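5.3 Failures during the cable-packing task

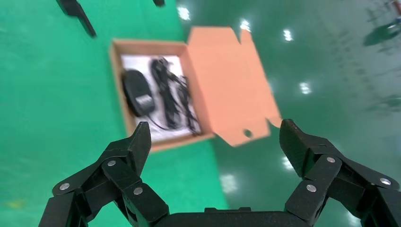 Figure 7. Wrist camera view in the packing task, with the fingers apart below the open box. The power adapter and two bundles of black cable lie on the white lining of the tray.

The packing task produced more stoppages than any other task in the Ekosberg trials. Of 227 attempts, 50 ended in a protective stop or were halted by the operator. We treat these together as failures, although the causes differ and only some of them can be traced to the grasp itself.

The largest group came from snagging. The Rola grasp planner selects a target from a single wrist view and assumes that it can be lifted as a separate body. Cable breaks this assumption. In Figure 7 the strands of the thinner bundle cross over towards the thicker one, and a thin wire runs from the adapter towards both. With the items in such a layout, closing on one bundle could trap a strand of the other. The load then rose slowly during the lift, and the force threshold, which had been tuned on rigid parts, was reached late or not at all. In the worst case the tray was dragged along with the cable until the arm met its joint limit.

A second group involved the lid. The planner's collision model, supplied with the Lanz controller, represented the box as a tray with four walls and no lid. An open lid of the kind shown in Figure 7 extends well beyond the tray wall and was therefore treated as free space. When the wrist turned by 90 degrees to line up with a bundle, the outer finger links could press down on the panel and tilt the tray. Contact of this sort was rarely logged as a collision — the card bent before the threshold was met — and we found most cases only by reading the joint torque records afterwards.

The third group was due to the camera. Focus was set for the fingertips, so the box was slightly blurred from the approach height, and glossy parts of the floor gave bright reflections. The segmentation step sometimes joined black cable to a black fingertip pad where the two were close in the image. The planner then reported a valid grasp with nothing between the fingers. Such errors did no damage but used up almost a third of the recovery time.

Two changes were made in February. The lift was split into a short test movement and a full movement, with the wrist force compared between them, and the lid was added to the collision model as a flat panel of fixed size. The Ruvel log viewer was also altered to mark any torque change below the stop threshold. Snagging still occurred after these changes, but the arm now released the cable before the tray moved. Lid contact remains a problem when the panel is bent or only partly open, and for such cases we kept the manual stop within the operator's reach.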